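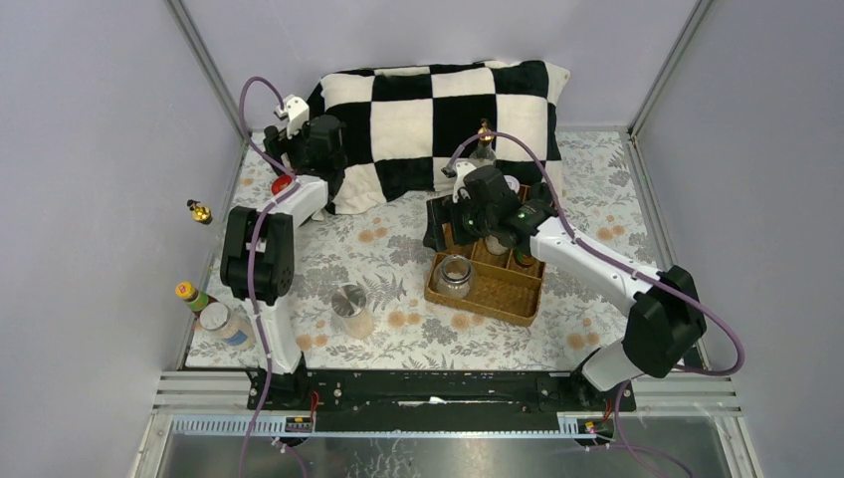

Black and cream check with the leaf-and-blossom print.

Brillel Wipe-Off Table Cover, by the roll or cut to length

Okay, I love this one, so forgive the long page. I've been selling table coverings through Rulleo since before I had a proper website, and the Brillel is the one I keep on my own kitchen table all year (yes, even at Christmas, when I own four perfectly good red ones).

It's a coated cotton. You get the look of a cloth, with a soft matte face, and you can still wipe spaghetti sauce off it. I've had mine since February and it has met coffee, glue sticks, soy sauce and a whole glass of grape juice. The grape juice needed a second pass with dish soap. Everything else came up with a damp rag.

Sizes and cuts
Width is 55 inches, and I can't change that, it's how the mill weaves it. Length is up to you. I cut in half-yard steps, 2 yards minimum. For a table, measure the top and add eight inches at each end if you like a drop. If you'd like it flush, order a little over and trim it at home with sharp scissors. It doesn't fray, so there's no hemming!

Please check your measurements before you hit the button. I can't take back cut lengths, and I really hate writing that email.

What goes with it
People ask me this more than anything else. Big florals scare folks off, and then they put them with plain beige everything and wonder why the room feels sleepy. Try a bold check! Large squares sit happily next to small flowers as long as the colors stay quiet. Stripes work too, if they're wide. I'd skip a second floral unless you're braver than me.
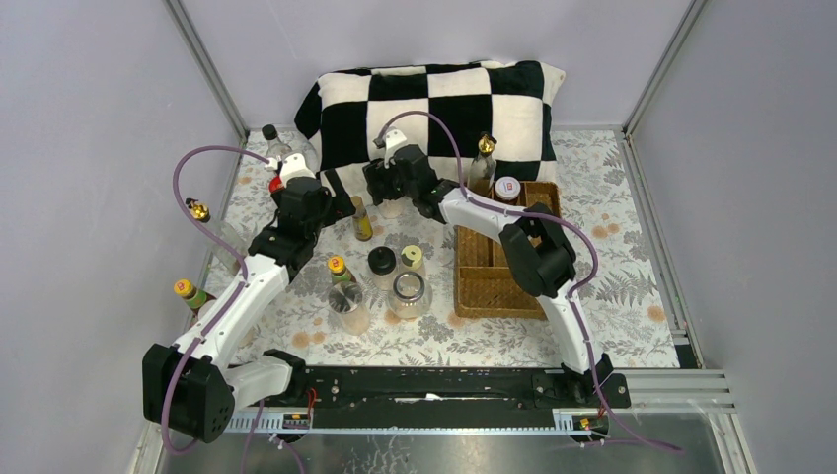
Gray fern-like leaves and small peach-orange flowers on white, with a checkered cushion.

Care
Wipe with warm water and a drop of dish soap. No bleach, no scouring pads, no hot pans straight off the stove (use a trivet, please). Fold lines from shipping relax in a day or two, or you can go over the back with a cool iron and a tea towel in between. Don't put it in the dryer. I did once, for science, and it came out looking like a potato chip.

Underlay
If your table is glass or has a nice finish, get the Skano felt underlay too. It stops the cover sliding and makes plates land more quietly. Same width, sold by the yard.

Stock and shipping
As of Friday, June 6, 2025 I have 576 yards on the shelf across all prints. Orders under five yards go out folded, anything longer goes on a tube. Samples are free, just tell me which print you're eyeing and I'll pop a square in the mail.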